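Dristik promete relógio de quartzo com 14 anos de bateria

A Dristik anunciou em maio um modelo de quartzo que, segundo a marca, funciona 14 anos sem troca de bateria. A caixa é de aço, o vidro é mineral e a produção fica limitada a 2000 peças. O preço ninguém informou.

O dado vem de um teste interno de 13 meses, e o resto é projeção. O relojoeiro Milovan Stoyanova, da oficina Obradović, não se impressionou: "Óleo seca e junta resseca. Quero ver esse movimento aberto daqui a uns anos." A garantia, aliás, cobre só dois, e a resistência à água aparece no folheto sem nenhum número.

A marca diz que publicará o relatório completo. Disse o mesmo do modelo anterior, o Flundunon, e o documento ainda não apareceu.

19 compartilhamentos
13 comentários 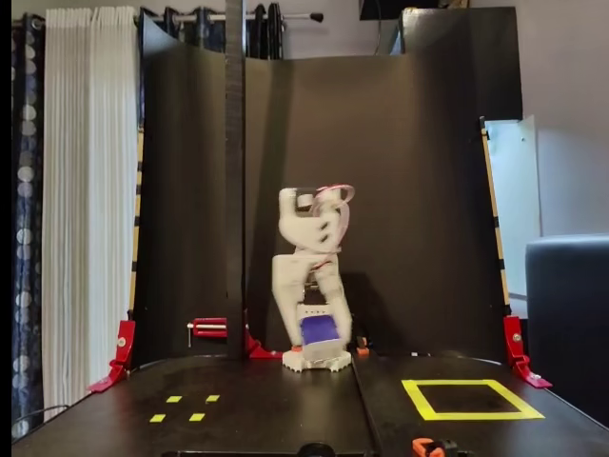
Braço robótico branco sobre uma bancada preta.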